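The Long Decline of the Office Biscuit

Features | 11/5/22

There was a tin at Skarnel for as long as anyone could remember, and it lived on top of the filing cabinet by the window, and it had a Scottie dog on the lid. You put your hand in without looking. If you were unlucky you got a rich tea. Erdal Türkmen, who joined the firm's accounts department straight from school and is now its longest-serving employee, reckons he took most of his important decisions with that hand in that tin, including the decision to get married.

The tin went in February. In its place came a laminated notice about shared surfaces and a basket of individually wrapped oat bars, each with a little message on the back telling you to be kind to yourself. Türkmen ate one and has not been kind to himself since.

I have been visiting offices to ask what people eat in them at half past three in the afternoon, a question which has made me more welcome than any I have asked in my career. Everyone has a view. Everyone also has a grievance, usually with someone in sales.

At Nulska, an insurance broker with 346 staff over three floors, the grievance is about birthdays. The custom there is that you buy your own cake, carry it in on the bus, and then send an email apologising for it. "Cakes by the printer, help yourselves, sorry," is how Aldana Toledo worded hers this year. She has saved a folder of these emails going back to her first week. The apologies get longer with seniority. One director ran to three paragraphs and brought in a packet of flapjacks.
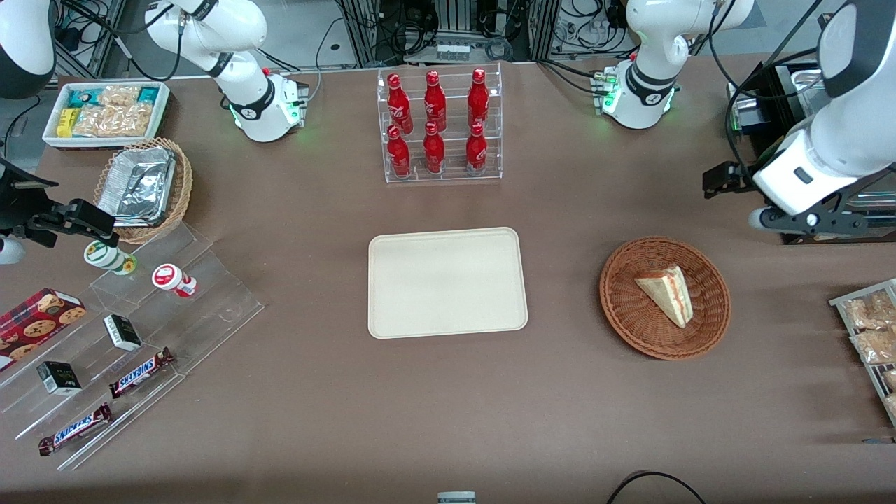 Toledo would like the firm to pay. The firm did pay, once, and the arrangement fell apart over whether people who worked from home on their birthday should be sent something in the post. A Victoria sponge was sent in the post. Feelings ran high on both sides and the budget was quietly moved to "wellbeing", where it bought a plant.

Şükran Demirtaş takes a harder line. She runs Avcı, the bakery opposite the station in Skosbridge, and nearly 60 of her regular orders come from offices within walking distance. She can tell how a company is doing by what it asks for. Good years are cream. Bad years are a tray of something that can be cut very small. When a firm that has always ordered éclairs switches to shortbread, she starts asking for the money up front.

"They think I am selling them cake," she told me, boxing up a lemon drizzle. "I am selling them ten minutes where they don't have to talk to the boss. If they talk to the boss, it's about the cake."

She has no time for the oat bar. She has tried one, for research, and gave the rest to her brother-in-law.

The case for the other side was put to me by Yesenia Cortés, who manages the kitchens for a group of shared offices and has heard every complaint a person can make about milk. Wrapped snacks, she says, stop the arguments. With a tin there is always somebody who takes the last chocolate one and puts the lid back on. She knows who it is in all 18 of her buildings and has never said a word.

Still, she keeps a packet of custard creams in her desk drawer, under the spare keys. Fongchan Wannasri, who sits next to her, knows they are there. Cortés knows he knows. They have worked side by side on these terms for years, and he replaces the packet when it gets low, always with the same brand, always before she gets in.

As for the Scottie dog, Türkmen took the tin home. It holds fuse wire now, and some batteries that may or may not be flat. He says he still puts his hand in it now and then.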